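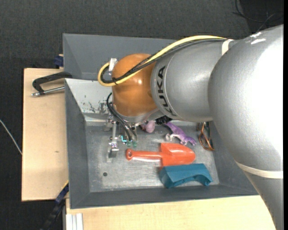

The KUKA over the grey bin, with the plastic toys and the tangle of wire.

In January I started to collect grasp examples for our learning system, which we call Nolix. The plan was simple: the arm tries to pick something from the bin, we store the camera picture and the position of the gripper, and we mark if the object was lifted or not. Then it tries again.

Until now we have 1,344 attempts, and I have checked the labels of 1,162. It is slow work. I do it mostly after 8 in the evening, when the lab in Varesdale is quiet.

The toy shovel gives me the most doubts. Sometimes the fingers take only the handle and the scoop stays on the metal floor. Is this a success? At first I wrote yes, later I wrote no, so I had to go back and correct nine of my own labels. Now there is a written rule — the whole object must leave the floor.

The wire is a different problem, as it likes to come up together with a toy. For these cases I made a separate label, "two objects". I will check the remaining attempts before I change the toys in the bin.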